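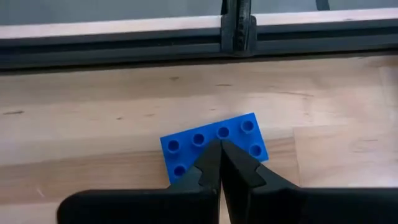
Frequently Asked Questions: Can a Machine Do My Chores Yet?

These are the questions that land in our inbox most often at Zonham, where we spend our working days trying to get robot arms to tidy, sort and put away. I've answered them the way I would at my own kitchen table, which means I do wander a bit. If you'd like the short version, it's "some of them, slowly, and please don't throw out your broom." (Mesfin Negussie)

So can I buy a robot that picks up the kids' toys?

Oh, how I wish I could say yes! I have stepped on enough bricks in my socks to want this as badly as anybody. A pair of arms bolted to a table can learn to pick up a toy brick and drop it in a bin, and on a good day it does that very nicely. Your living room floor is another matter, with the rug, the dog, the half-eaten cracker and the brick that has rolled under the couch. I wouldn't expect to buy something for that job and be happy with it just yet.

Why do you practice with toy bricks?

They're cheap, they're tough, they come in bright colors, and everybody knows what it means for them to be put away. They also make a surprisingly fair test. A single brick out in the open is the easy case. Bricks heaped in a bin are harder, with one leaning on another and a third lying across the top, and the fingers have to find a way in without shoving the whole pile around.

What's so hard about picking up one block?

Mostly the last inch. Getting an arm over to roughly the right spot is old news, and factories have been doing it for ages. But a block that sits at a slant needs the fingers turned to match it, and by the time the gripper is close enough to grab, it's often covering up a good part of the very thing it's trying to see. You and I would simply feel our way (try it with your eyes shut, it's no trouble at all). A lot of two-fingered grippers can't feel much of anything.

How do the arms learn? 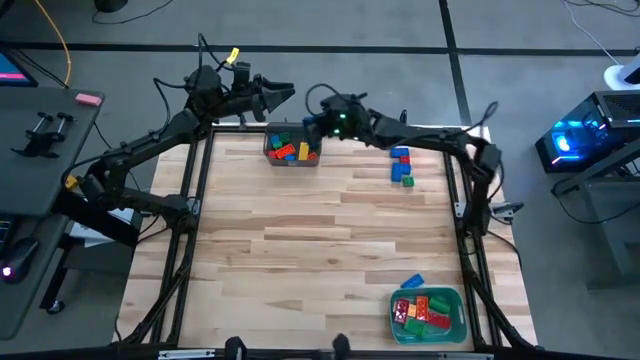

They learn from people, for the most part. A person guides the arms through a chore, the motions get saved along with what the cameras saw, and then we do it over again, and over again after that. Our sorting chore, which we call Flaltisell, has 1,788 saved runs behind it so far. Of those, 859 were done with the bricks in a heap, and those are the ones we learned the most from, even though they were also the ones that had us all reaching for more coffee.

Do you really need two arms?

For plain picking and placing, no, one will do. Two start to earn their keep when something has to be steadied, passed across or pulled apart. Think about opening a jar or folding a towel, and how silly you'd feel doing it one-handed. The catch is that they have to stay out of each other's way, and teaching them those manners takes time.

What about a shop floor? Is that any closer?

Yes, quite a bit closer. A shop can decide where the table goes, keep the lights the same all day and make sure the parts always arrive in the same bin. Our friends at Bakker sort small plastic fittings, more than 50 kinds of them, and they've handed the dull half of that work to a machine. A person still handles the odd ones, and I think that's a sensible split.

Which chore will come first at home?

My guess is something small that happens in one place, like sorting the clean silverware or clearing a craft table. Anything involving stairs, wet dishes or a fitted sheet I would put a good long way down the list.

Can I come and see it?

Please do! We open the Trultedholm workshop to visitors in June, usually at 2 in the afternoon. Write to us first so we know how many chairs to put out, and wear comfortable shoes.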